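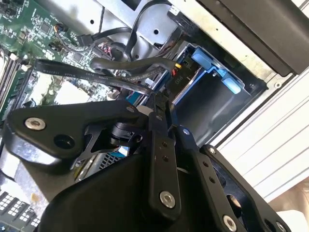

Grellska Teardown Set for Student Robot Teams

Item no. 2352
Sold by Talevar Classroom Supply

The Grellska set gives a robotics club or class a full desktop computer to take apart and put back together with a robot arm. It was worked out with the after-school team at Stinddale, where Yvonne Wragg teaches the automation elective. Students program the arm to work on drives, drive caddies, cables and the processor.

What the arm has to reach

The tower is a used office machine with its side panel off. The gripper has to get past power wires and flat cables before it gets to the drive area. Teams usually spend the first few meetings on approach angles.
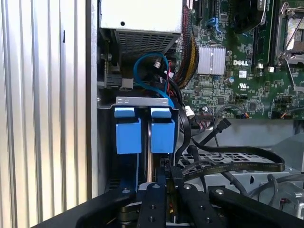
Gripper inside the Dell tower, near the blue drive latches.

Drive task

Drives sit in blue plastic caddies. A team scores for releasing a caddy, lifting it clear and seating it again. Bumping a cable costs a point. The score sheet lists 19 moves in all, and a team can skip any of them except the last.
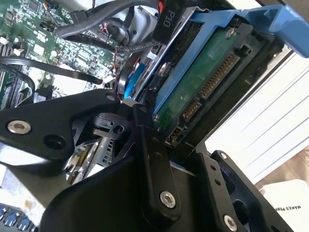 Hard drive in its blue caddy, circuit board side up.

Processor task

The processor goes between the socket and a cradle on the 3D-printed fixture tray. Print files for the tray are on the download card, so a school can print spares. Tetsuya Kuroda, who coaches the Benmoussa team, recommends leaving this one until the drive task works every time.
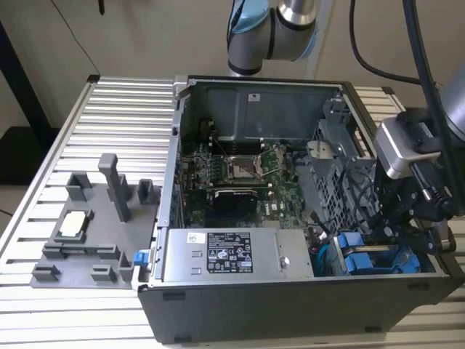
In the box

Desktop tower, tested before shipping
Two blue drive caddies
Fixture tray, gray, with cradle
Processor for practice use
Task book and score sheet
Download card

Arms, grippers, cameras and the work table are not included. The tray bolts to slotted aluminum tables.

Price and ordering

$991 per set. Recommended for grades 9 and up, with some 11 students to a set. School purchase orders are accepted. Orders for the November meet must be in by Fri 26 June. Extra caddies and trays are sold separately.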